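5. Análisis del fallo: arrastre de cables y parada tardía

La tarea del banco de Karncombe consiste en trasladar cables de alimentación de una caja de cartón a otra, de uno en uno, con un robot de dos brazos. En la sección anterior hemos presentado los resultados de la campaña completa, que comprende 2.000 intentos de agarre. En esta sección nos ocupamos de un solo tipo de fallo, que llamamos arrastre: la pinza cierra sobre un cable y, al subir, levanta también otros cables que están enredados con el primero. El arrastre no es el fallo más frecuente de la campaña, pero es el único que obligó a detener el trabajo y a revisar la configuración de seguridad.
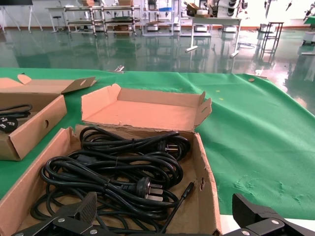

3.511 palabras · texto completo del artículo

5.1. Condiciones en que aparece el arrastre

El contenido de la caja de origen condiciona el fallo más que la posición de la caja. Cuando los cables forman vueltas sueltas que pasan unas encima de otras, el detector propone casi siempre el punto más alto del montón. Este punto pertenece con frecuencia a un tramo intermedio, y no a una clavija. Un agarre en el tramo intermedio divide el cable en dos partes que cuelgan, y cualquiera de las dos puede llevar detrás otra vuelta.

Las clavijas agravan el problema. Una clavija con patillas metálicas funciona como un gancho pequeño: si pasa por debajo de una vuelta ajena, no vuelve a salir por el mismo camino cuando se tira hacia arriba. En los registros de fuerza este caso se reconoce bien – la curva sube despacio, se queda plana un momento y luego crece de golpe. El caso sin clavija atrapada muestra solamente la subida lenta, y el cable termina por soltarse con el movimiento de sacudida que el planificador Skonden ejecuta por defecto.

Para separar los dos efectos hemos preparado una condición de referencia con un único cable enrollado en la caja. En esta condición no puede haber arrastre de otro cable y, por tanto, cualquier fuerza anormal tiene que venir del contacto con la caja misma.
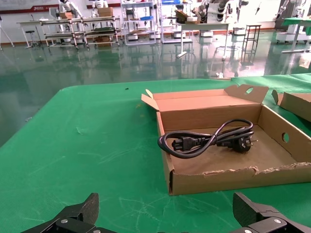 Figura 6. Condición de referencia, vista desde la cámara de muñeca. Un cable enrollado en dos vueltas; el conector de tipo C13 apunta a la izquierda y la clavija de tres patillas queda hacia la derecha. El borde superior de la pared frontal está desgarrado y deja ver el cartón corrugado.

La condición de referencia nos dio un resultado que no esperábamos. En varios intentos el conector se enganchó en el borde de la pared frontal, donde el cartón estaba desgarrado, y la fuerza medida fue comparable a la de un arrastre verdadero. Por este motivo el umbral de fuerza, tomado solo, no permite distinguir entre «hay otro cable» y «la caja retiene el cable». Al principio habíamos clasificado los dos casos juntos. La clasificación se ha rehecho a mano y las tablas de la sección 4 ya contienen los valores corregidos.

5.2. El incidente

El incidente que motivó este análisis ocurrió el domingo, 25 de noviembre de 2018, durante una sesión de trabajo con la caja llena. El brazo derecho cerró la pinza sobre dos tramos al mismo tiempo. Durante la subida el montón se levantó junto con la pinza, la caja se desplazó sobre la mesa y el brazo continuó hasta el final de la trayectoria. La parada protectora llegó cuando la caja ya había chocado con el brazo izquierdo. El operador, Salvador Bettencourt, había pulsado la parada de emergencia un instante antes. No hubo daños a personas. El módulo de seguridad Futthorpe registró los dos eventos, y gracias a este registro fue posible reconstruir el orden.

La causa directa es sencilla de describir. El umbral de fuerza estaba fijado en 5 N por encima del peso esperado del cable, y este valor era adecuado. Sin embargo, la señal pasaba por un filtro cuya ventana se reiniciaba con cada cambio de consigna de la trayectoria. En una subida normal hay pocos cambios de consigna y el reinicio no tiene consecuencias. En una subida con sacudida, en cambio, los cambios se suceden en intervalos más cortos que la propia ventana, de manera que el filtro no llegaba nunca a entregar un valor válido. El módulo interpretaba la ausencia de valor como fuerza nula.

Consideramos que este último punto es el error principal. Una medida ausente tiene que conducir a la parada, y no a la continuación. El error estaba presente desde la primera versión del programa de control, pero quedó oculto – las pruebas de aceptación se hicieron con la sacudida desactivada.
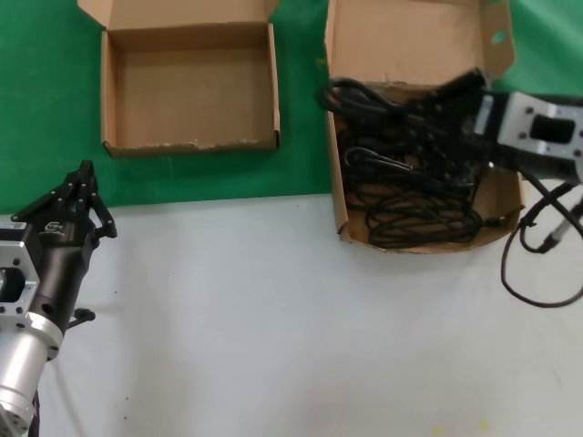 Figura 7. Disposición de los dos brazos durante la tarea. La caja izquierda está vacía; en la caja derecha, llena de cables negros, entra la pinza del brazo derecho.

La disposición de las cajas tuvo también su parte. Las dos se colocan una al lado de la otra y ninguna está fijada a la superficie. El paño verde facilita la segmentación de la imagen, pero su rozamiento es distinto del rozamiento de la mesa blanca. Una caja apoyada en parte sobre el paño y en parte sobre la mesa puede girar cuando se tira de ella, mientras que una caja apoyada por completo en el paño tiende a moverse en línea recta. El modelo de colisión suponía cajas inmóviles y no tenía en cuenta ninguno de los dos movimientos.

5.3. Medidas adoptadas

Hemos modificado tres elementos del sistema. El filtro ya no se reinicia con los cambios de consigna, y su ventana se ha reducido a 25 ms. La falta de un valor válido provoca ahora la parada de los dos brazos. Por último, la subida se hace en dos fases: la pinza levanta el cable una distancia corta, espera, y compara la imagen de muñeca con la imagen anterior al agarre. Si se ha movido una zona del montón que no corresponde al cable elegido, la pinza se abre y el intento se cuenta como fallido.

La segunda imagen alarga cada intento. Hemos aceptado este coste, aunque un usuario con cables mejor ordenados puede preferir otra solución. El algoritmo de selección Sasaki, que da prioridad a las clavijas visibles frente al punto más alto, se probó en febrero con las mismas cajas y reduce la necesidad de la comprobación, pero no la elimina: una clavija visible puede pertenecer a un cable cuya otra mitad está en el fondo.

Queda sin resolver el enganche con el borde del cartón. La comparación de imágenes no lo detecta cuando la caja permanece quieta, y la fuerza crece entonces hasta el umbral. El brazo se detiene correctamente, pero el sistema no sabe todavía cómo soltar el cable, y el operador tiene que intervenir con los brazos parados.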